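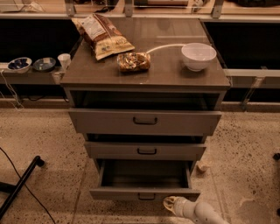 Drawer cabinet, bottom drawer open, gripper just below the handle.

2022-11-15

Spending plan for the drawer work, first pass. Thabiso wants one page he can take to the Clorness budget meeting, so I am putting the workings here and will copy the short version out later. Bleddyn has read the finger section and disagrees with part of it, noted where it comes up.

What we have to spend: 1650 until April. Anything left after that goes back into the general pot and we would have to ask again. The arm itself is not in this, it comes under the main equipment line and so does its service cover.

Fingers

The present pads are fine for bowls and packets. On the bow handles I am less happy. The handle is narrow, and from below there isn't much room between finger and drawer front before something touches. Imgate will make a slimmer pair for 610, fitted to our existing mount, pads included. Spare pads are 35 a set. I have put down two sets, 70 in all.

Bleddyn thinks we should print a slim pair ourselves first and only buy if the shape turns out right. Fair point, and it costs us a roll of filament. My worry is the time. We said the same about the cable clips and those took most of a month. Agreed for now: he prints one pair, and if it isn't on the arm by the next planning meeting the Imgate order goes in.

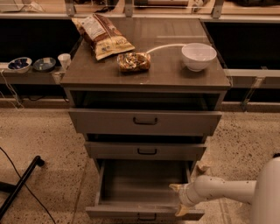
Storage to practise on

We are doing nearly everything on the one grey cabinet. Same handles, same runners, same height. Whatever we learn about pulling a drawer could just be about this cabinet. Options I looked at:

Nullow three-drawer unit with a flat lip instead of handles. 700 delivered. Good runners, and spare drawer fronts can be bought separately, so in theory we could swap handle types on one body. The catch is the weight, it would need two of us to move it and it isn't going on castors.

Second-hand from the Hopkin clearance store. Cheaper by a long way but you take what is there on the day. Thabiso went over and found only tall filing cabinets, and those are too deep for the reach we have.

I prefer the Nullow. Thabiso does too but wants to know if they will do it without the lock. Have emailed them.

Running total: 610 for fingers, 70 for pads, 700 for the cabinet, so 1380. Leaves 270.

Small things

Floor cable covers. There is a black cable running across the floor by the stand leg and I would like it under something flat before anyone brings a trolley through. Price to come from Hopkin, who did the last lot.

A matt sheet for the cabinet top. The top is shiny enough to give back an outline of whatever sits on it. Not sure yet if that matters to us. Bleddyn says try an offcut of grey card before buying anything, so nothing in the budget for it.

Props. The snack packets and bowls come out of petty cash, leave them off the page. Worth keeping the same ones in a labelled box though — the packets get eaten.

Drawer contents. We have been working with the bottom drawer empty. If we go on to putting things in and taking them out we will want trays or dividers that fit, and the inside of the drawer needs measuring properly before I can price those. Not this round.
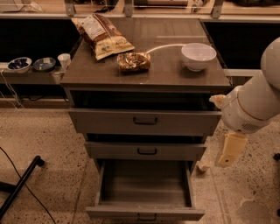

Still to do

Measure clearance behind the handle on each drawer, fully closed and fully open. Imgate need the smallest figure before they confirm the quote.

Ask Imgate how long their price holds. The quote doesn't say.

Chase Nullow on the lock, and on delivery to the ground floor door.

Bleddyn: printed fingers, drawings into the shared folder first please.

Thabiso: check if delivery charges come off our line or go to Clorness centrally. If they come off ours, the cable covers may have to wait until after April.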